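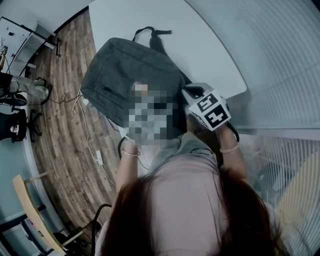

The gray bag on the white table. From "Carry-On," a short story.

Ourania Katsaros did not believe in bags that promised things. This one promised plenty. According to the tag, the Jedura had been designed by people who understood travel, and it cost more than her first bicycle.

"It's a bag," she said.

"It's a system," said Kyung-tae Son, from the office chair. He had read the tag too, and unlike her he had been moved by it.

She laid it down with the strap at the far end and looked at the zipper that ran slantwise across the front. Why slantwise? A straight zipper had been good enough for everybody's grandmother. She supposed somebody at a place like Bodin had been paid to tilt it.

"Your hand goes in more naturally," Kyung-tae said.

"My hand has never had any trouble."

He stretched out his legs and let the chair take his weight. He was leaving for Elia in October, 413 miles by train, and he wanted her to say the bag would do. She had packed for three moves and one divorce. People came to her for this sort of thing, though she couldn't see that they ever listened.

"What did you carry last time?" she asked.

"The Gindon."

"And what was wrong with it?"

He thought about that longer than he should have had to. "It was brown."

Ourania pressed the cloth with the flat of her hand. It was soft, she would give it that. Soft was how they got you. You stood in a store, you stroked the thing, and 254 dollars later you owned a place to lose your keys.

"There were 408 reviews," he said. "Nearly all of them good."

"Written when?"

"What do you mean, when?"

"The day it came, or after a year of rain?"

He didn't know. He looked down at the floor, where the white cable lay by the table, and she could see him starting to wonder whether that would need a system as well.

"Bring me your shoes," she said. "The heavy ones. And whatever you're planning to read."

"All of it?"

"If it's so clever, it can hold all of it."

He got up and went to find them. She waited until he was down the hall, then ran her thumb along the strap, first one way and then the other, looking for the place where it would give.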